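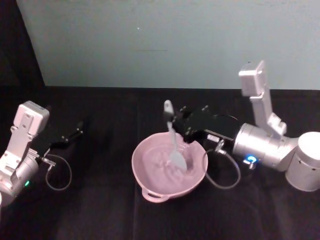

I read the Bollum proposal twice and I still don't buy the seal numbers. The claim is that 200 animals left the north ledge because of the tour boats, and the evidence is one drone flight in October, at high tide. At high tide half that ledge is under water. A pink plastic mixing bowl like the one on the black cloth would hold every usable data point in the appendix, printed out, with room for the staples.

On 1 November 2025, a list member wrote:
> The Margaritis transect shows a clear drop, from 800 seals
> to 600. We think a 100 meter boat limit should go in before
> pupping starts. Flerex has offered to log the boats.

How clear is clear? The older figure came from shore counts over 20 mornings. The new one is a single pass from the air. Those are different methods, and I see no overlap day where both were run.

I'm also not sure what Flerex would be logging. Distance to the ledge, or only departures from the dock? If it's departures, the limit can't be checked at all.

Could someone post the raw counts with tide times before we sign this?

Skullier shore watch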